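Teaching pick and place by hand or by remote, which gives better runs?
Asked by Yamuna Rai, 19/06/2019

Hello all, I've got a Tenine arm to teach, and the job is putting play fruit and veg into a basket. I've tried pushing the arm along by hand and I've tried the Zaki remote handset, and I get a wobble just before the fingers close either way. 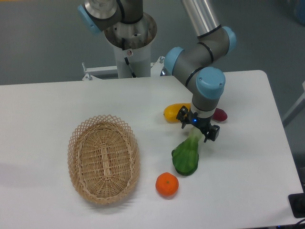
My worst item by far is the greens. Round things I can come at from any side, but with the bok choy I never know whether to go for the leaves or the pale stalk, where the fingers are here, and my 40 runs are a right mixture of both. Should I bin them and start again?

2 answers

Veerle De Graaf
Oh, please don't bin them! Sort them by where you gripped and keep the bigger pile. I'd use the remote for this (your own hands stay out of the camera's view, lovely), and I'd stop for a breath above each item before going down.
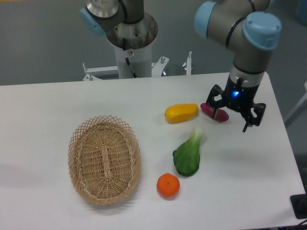
Fingers either side of the sweet potato, basket still empty.

Do let the tapered ones lie at different angles between runs, or it'll only ever learn the one.

ponell_fan
By hand is fine. I did 277 that way, just turn the speed down. As for the greens, pick the stem end and stick to it every single time.

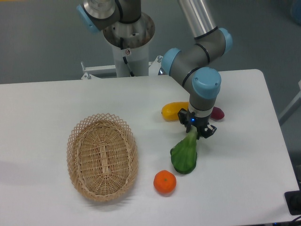 Related questions
How do I trim the pauses out of a Derketti recording?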